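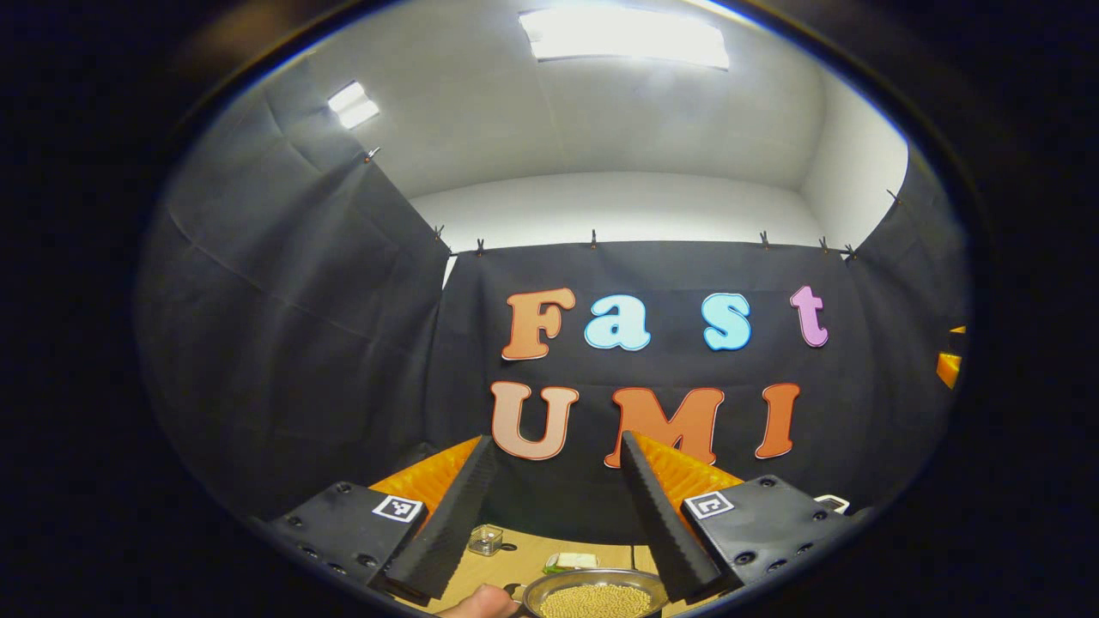
According to our faculty adviser, a notebook entry should say what we tried, what we expected and what we got, in that order, and the last entry did none of these and complained about the pizza. Fair. The pizza stands, but I'll try.

Monday, evening session, student project bench

What we tried: the bean job. Bowl of beans on the table, pick with the gripper, put them where they're supposed to go. The Culgate meet has a food-handling round and we put our name down for it back when it sounded easy.

What we expected: that recording demos by hand would be the restful part of the term. You hold the tool, you do the task, you do it again. A person with a spoon is done before we've squeezed the trigger, and every one of us has said so out loud at least twice.

What we got: 236 demos in the folder as of tonight, counting the ones from before the break. Of tonight's batch, 6 are garbage. In most of those the operator started moving before recording had begun, and one is me sneezing. I've left that one in a separate folder named "weather".

Notes on the fingers. The soft pads do fine on anything with a flat side. Beans have no flat side. Come in steep and you get nothing, come in shallow and you get a pad full of rim. What worked best for me was going in slowly, closing early and accepting whatever came up. Opinions differ. The opinion that differs most belongs to the person with the worst numbers, so I'm not writing it down in full.

Curtains: please stop borrowing clips off the top edge. I know they're good clips. The Zerdale team has its own drawer of them and I'd much prefer we stole from there.

Same with the letters on the backdrop. They are staying up. Yes, somebody asked whether the policy will learn to need them. I said we'd find out at Culgate, which got less of a laugh than I wanted. Open question, then: do we run a batch with them down? My vote is 5 short ones before we argue any more.

Training: sent Helorel off at 6 with the old settings and a smaller learning rate. It fell over on a bad path name that I typed. Restarted. Loss is going down, which it also did last time, right up until the arm put the gripper into the table.

To do:
- rename the demos so they sort properly
- check the tag on each finger mount is still flat, one side reads jumpy in the log
- sweep up beans (under the bench too, they travel)
- write back to Kushnir about the spare pads and be polite this time

Next entry whoever closes up on Thursday.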